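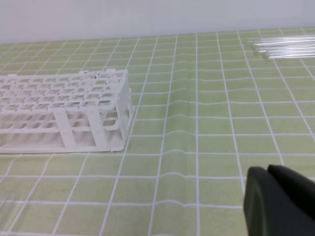 Wrist view, cell 2: rack on its side, three tubes on the mat.

Rilow Automation Forum > Faults and Safety > Gripper does not release on protective stop

ploruveck_lab
Posted February 25, 2020
We wish to report a fault on our tube handling cell. During run 234 the controller issued a protective stop while the gripper held the rack. The fingers remained closed, the arm drifted, and the rack went over. No injury occurred. The cell has been locked out pending review.

Swati
Please confirm the grip force setting. Our site limits it to 70 percent for plastic racks.

ploruveck_lab
It was set to 70 percent. The log shows no force alarm.

plinow_support
Holding on stop is the intended behavior. A dropped load is considered the greater hazard. The drift is a separate matter and points to the wrist brake.

Swati
I do not agree with the first point. Where glass is handled near an operator, a closed gripper on a moving arm is also a hazard — the manual should say so.

plinow_support
The comment has been passed to the documentation group. Please send the brake test record before the cell is returned to service.

ploruveck_lab
The last brake test on file is from June. A new one will be run and the record attached to this thread.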